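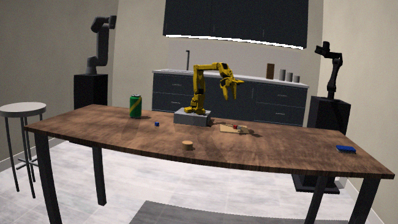 Run 1,473 and I've still got the cube wrong.

Red cube, off the board, onto the wood. Sounds like nothing. A toddler does it with jam on their hands. I do it with a headset that pinches and a grip controller held together with tape, sat in a spare bedroom in Pestatdale with the washing machine going through the wall.

Feslow pay by the demo. Good ones only. You move your hand, the yellow arm moves in the made-up kitchen, somewhere a machine writes down every twitch, and later some other machine learns to twitch the same. That's the job. Was told 500 good ones by the end of November. Then it was 700. Then they stopped saying.

Back to start. Arm up over the board, fingers open. Breathe.

Down. Slow. Too slow, they mark you down for dithering. Faster then. The shadow slides over the board and I use that more than I use the arm, the shadow tells you how high you are. Worked that out in week one. Not in the training pack.

Fingers either side of the red. Close. And I've clipped the gray-green bit next to it. Shoved it sideways. Bin it.

Run 1,474.

Message comes up from Gezer while I'm resetting. Gezer is who checks us. Could be a person, could be a department, it signs everything the same.

you are pausing before the grasp

Yes, I type. I'm lining up.

the model is learning the pause

I sit there with my thumb on the button. What do you mean learning it.

it waits. it doesnt need to line up but it waits. same length as you

So they send me a clip. Same table, same can, same blue sponge thing stuck out at the far end where I never have to go. Nobody's hand on it this time. The yellow arm swings over the board, drops, and then just above the cube it stops. Hangs there. A little dip to the left, a little dip back. Then it grabs.

The dip is me. It's my wrist. Broke it on the ice when I was nine and it's never gone straight since, always goes left first. My mum used to say she could tell me stirring tea from the next room.

I watch the clip maybe 40 times. Tea goes cold.

can you do it without, says Gezer.

Try. Run 1,475. Straight down, no stopping, and I hit the board so hard the cube jumps off and goes under the arm's own block. Run 1,476, miss it altogether. 1,477, I get it, I actually get it, clean, lift, across, down on the wood. Play it back and there's the dip. Smaller. Still there.

Katico have the other contract. Same arm, different kitchen, better money, and they dont ask for clean hands, they sort it out with maths afterwards. Iron you out. Someone on the forum said you can't find yourself in theirs at all, they looked. Said it like it was a selling point.

I had their form open in the other tab. Had done since lunch.

Washing machine hits the spin and the whole desk goes. I hold the controller off the wood so it doesnt get in the data. Don't want some arm in a warehouse five years on shaking like a Pestatdale spin cycle every time it picks up a box.

Though. The wrist.

I thought about that more than I should of. An arm I'll never see, in a real kitchen, someone's nan's maybe. Reaching for the red thing. Stopping. Going left a bit before it goes down. And her stood there wondering what its doing.

Gezer again. we can keep the earlier ones if the rest are straight. average it out

How many of mine are in there now, I say.

Long wait. The little dots going.

most of them

Most of them. I'd figured there were dozens of us on it. Rows of spare bedrooms. I look at the yellow arm hanging over the board with its fingers open, waiting on me, and behind it the tap and the canisters and the strip light that's never been switched off.

Spin finishes. Quiet.

I shut the Katico tab. Put the headset back on, too tight, same sore bit over the ear. Gezer's still typing something about payment bands and I leave it to type.

Run 1,478. Arm up. Over the board. Down, and just above the cube I let my wrist go where it goes.

Close. Lift. Across.

Submit.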